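Building Systems Notes: Shared kitchens and the 20-amp circuit

April 23, 2019

Facilities received several reports over the winter of tripped breakers in the shared kitchens at Jenton and Latuheru. The reports followed the same pattern. Power at the counter dropped out shortly before noon, someone reset the breaker, and it dropped out again within the half hour. The breakers at both sites were tested and found to be working as designed. The load on them was too high.

Most of our kitchens were wired when the buildings were put up, at a time when a kitchen meant a coffee maker and a refrigerator. A 20-amp circuit at 120 volts can supply 2,400 watts. For loads that run three hours or longer, the working limit is 80 percent of that, or 1,920 watts. A refrigerator draws little on average but pulls a short surge each time the compressor starts, and that surge is often what trips a breaker already close to its rating.

The number on the front of a countertop microwave is usually its cooking output. The number that matters for the circuit is the input, printed on the rating plate at the back or inside the door. A unit sold as 1,000 watts will commonly draw 1,500 or more from the wall. A kettle or a toaster falls in the same range. Any two of these running together on one circuit will exceed it.

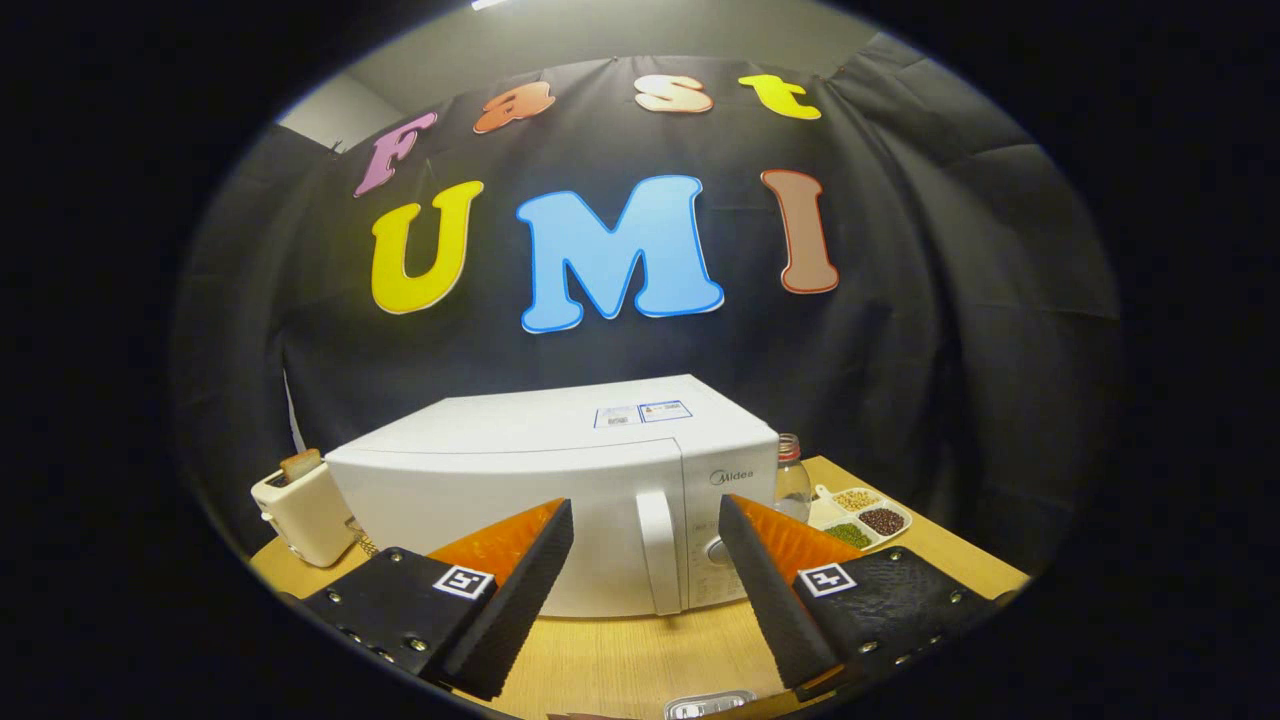 Can a microwave and a kettle share an outlet if they are never used at the same time?

They can be plugged into the same duplex outlet, but in a shared kitchen we plan for both being on at once. Where a second circuit reaches the counter, put the kettle on that one.

The outlets on a counter are often not wired in the order they appear. At Jenton, the two outlets left of the sink are on separate circuits, while the outlet right of the sink shares its circuit with the refrigerator. Emerson Paiva has traced the counter outlets at both sites and labeled each cover plate with its panel and breaker number. Outlets with the same label are on the same breaker. Please leave the labels in place when cleaning. If one comes off, report it with the room number and do not guess at a replacement.

Power strips and extension cords are not permitted for any heating appliance. A light-duty cord with 16-gauge conductors is rated for 13 amps, and the breaker upstream will carry 20 without opening. The cord can overheat well before the breaker reacts. Strips with their own reset switch are included in this rule. Cords found in use will be tagged and removed.

GFCI outlets cause a separate set of reports. These have test and reset buttons on the face and open on leakage current, whatever the load. A breaker trip and a GFCI trip look the same from the counter, so check the buttons first. If reset holds, use the outlet as normal. If the GFCI opens again with the same appliance plugged in, unplug that appliance and report it. If it opens with nothing plugged in, report the outlet. One GFCI may protect other plain outlets downstream, and at Latuheru the device for the island is behind the door to the pantry.

Breakers may be reset once by the floor contact. Move the handle fully to off, then to on. A tripped handle sits between the two positions and will not latch if pushed straight to on. After a second trip, leave it off and call.

New work is planned at both sites. Jakel will pull a dedicated circuit for the refrigerator at Jenton and add two counter circuits at Latuheru. The Latuheru run is 200 feet from the panel, so the conductors will be increased one size to limit voltage drop. The kitchens will be closed for one working day each. Pirkorora is on a newer panel with spare capacity and needs no changes before the October inspection.

Before buying any appliance over 8 amps for a shared kitchen, send the make, the model and the input rating from the plate to the facilities desk, extension 19. Replacements of the same rating do not need approval, but the old unit has to be out of the room before the new one is plugged in.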